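Benchtop sealing: results from the Irnley units

Sealing of the stone benchtops at Irnley finished on Monday. Members have asked how often the work needs repeating and what they should be doing in between, so the main points are set out below.

Marble is calcium carbonate. A penetrating sealer sits in the pores and slows the uptake of oil and water. It gives no protection against acid. Lemon juice, vinegar and most bathroom descalers will dull a polished face within minutes, sealed or not, and the mark can only be removed by repolishing. Honed finishes etch at the same rate but show it less.

Of the 217 tops inspected, 40 failed the water drop test and were given two coats. A further 19 had etching deep enough to go on the repolishing list. Granite tops were tested on the same basis and none needed work.

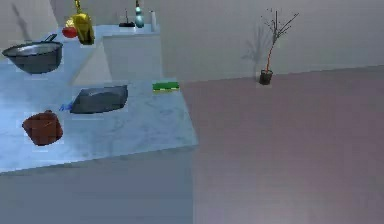 Florin Iordache wrote in to say that his top darkened under the drops well inside the test period, yet it was passed. He asks whether the inspector was reading the clock or the stone. The method allows ten minutes. A faint darkening that clears within half an hour is recorded as a pass — a patch still visible after that is a fail. His top will be retested in January with the repolishing group.

For routine cleaning, use a pH-neutral detergent in warm water and dry the surface with a cotton cloth. Cream cleansers are abrasive and should be kept off polished stone. Oil stains respond to a poultice of bicarbonate of soda and water, spread 5 mm thick, covered with cling wrap and left overnight. Repeat if the colour has lightened but not gone.

Joints between top and splashback are a separate item. Where the silicone has lifted, report it to Graziella Villa at the office with the unit number. Use neutral-cure silicone only if you are doing the repair yourself, as acetic-cure products can etch the edge.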